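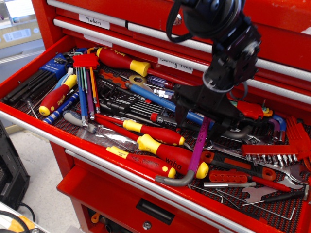 Veddale Tool Drawers: photos and contents lists

README, last touched 2024-02-19

What's in here

Photos of open drawers from the tool chests in the Veddale and Flostthorpe shops, plus a plain text list of what lives in each drawer. Made so people can find stuff and put it back. Also for sorting out what we own twice. 2,564 photos total. 1,015 have a finished contents list, the rest are waiting.

Folders

photos/ all the drawer pictures, straight off the card, not cropped
lists/ one text file per photo, same name as the photo
labels/ wording for the drawer labels, one line per drawer
old/ first try from July, different naming, don't mix it in

How the lists work

One line per tool. Type first, then color of handle, then maker if you can read it on the handle. If you can't read it, leave it blank. Don't guess from color. Plenty of red and yellow handles are Wiha, but write it only when the name shows.

Example from the red chest, screwdriver and hex drawer:

hex key set, folding, blue
hex key set in holder, red holder, multicolored keys
screwdriver, red and yellow, Wiha
screwdriver, slim, blue, Bosch
screwdriver, long, red and yellow, Wiha
screwdriver, small, clear blue
screwdriver, long, blue
Torx key set, black case

Not the full list for that drawer, full one is in lists/. The red screwdrivers with yellow bits in the middle get a line each, same as everything else.

Sets count as one line. A hex set in its holder is one thing, even if the keys are all different colors. A loose key is its own line. A set with a key missing is still one line, add "short" at the end.

Labels

Copy them how they're written on the drawer. "Markers" is "Markers", "Cutting Tools" is "Cutting Tools". Capitals too. Handwritten or printed doesnt matter. If the label is partly hidden and you can't tell what it says, put "unread" and move on. Drawer with no label gets "none", don't name it after what's inside, we did that in July and ended up with two different drawers called "drivers".

Label goes with the drawer it's stuck on. Sounds obvious but when a drawer is pulled open, the label above it belongs to the closed one. Lots of early lists got this wrong. Fixed most of them.

Known problems

- Stuff piled on other stuff. Bottom layer is often missing from the lists.
- Tips of drivers hidden under handles, so flat vs Phillips is blank a lot. Fine.
- "Allen key" and "hex key" both used in the older lists. Should all be hex key now. Torx keys are seperate, don't merge them.
- Flostthorpe lists say "grip" where Veddale says "handle". Search for both.
- Orange handles and red handles get mixed up under the yellow shop lights. Check against something else in the drawer.
- 2 chests got swapped between shops, photos from before still filed under the old shop.
- Liner mats are not tools. Someone listed the mats. Took most out, a few left.

Adding photos

Pull the drawer all the way out. Don't tidy first, we want it how it's used. Get the label of that drawer in if you can, or take a second one for the label. Name it shop, chest, drawer number counting from the top, then a letter. So veddale-red-3-b and so on.

Keep each zip under 2,000 files or the Temusine share chokes on it.

Using the lists

Fine for finding a tool, restocking, making new labels, cutting foam. Not good for insurance values, no prices and no condition. Not a full inventory either, wall hooks and benches aren't in it.

To do

Finish the lists for the Rajput chest, lots of small bits in there
Spell check colors ("sliver" shows up a lot)
Merge handle/grip
Decide what to do with old/

Fixes welcome, just edit the text file and put a line in changes.txt saying which drawer.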